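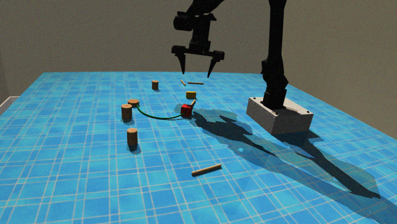
What does a home-built arm need before it picks up its first part?
A simulated bench that matches the real one. Issa Rawashdeh spent October on his, in the shared workshop at Windwood, before cutting any brackets.

The controller, Zilleo, runs the same joint limits in software and on the hardware. Of 111 simulated grasps, 89 held.
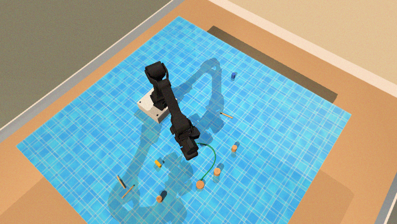

Most of the misses came from wrist angle, and Rawashdeh has since cut the approach speed and added 6 mm of clearance. Bracket drawings go to the mill next.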